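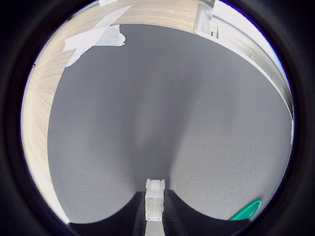

Aníbal Apaza thinks the cloth should come off the table altogether and we should work on bare wood, as we did at Marulanda. I'd keep it. Lids skate on that wood if you so much as lean on the table.

17/09/2026, table surface

Gray sheet is down on the light wood top. White tape on it, torn by hand, ends ragged. It holds, but it looks bad and I want it redone with cut ends before October. The cloth shows a soft crease down the middle. Smooth from the center out to the corners next time, then tape.

Tape is the Plamon roll, 5 left in the drawer. Varneo is out of it until the next order.

Lid on the mat

Green plastic lid, open side up, nothing in it, a little off center. All four corners of the mat are taped, crossed strips at the far one, several pieces laid over each other at the near one. Green against dark gray is easy to pick out from across the room. The clear Lirkemis lids were hopeless on this color.

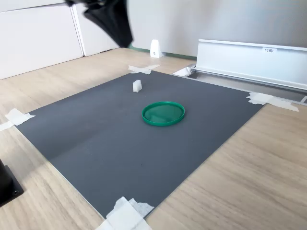

To do

Press the spare sheet, low heat, under a towel.
Cut new strips at 100 mm, 11 of them, and hang them on the shelf edge.
Ask Aníbal if he still has the 300 mm steel rule.
Wipe the wood before any new tape goes down. Old glue near the left side.
Try the lid rim side down as well and note whether it slides.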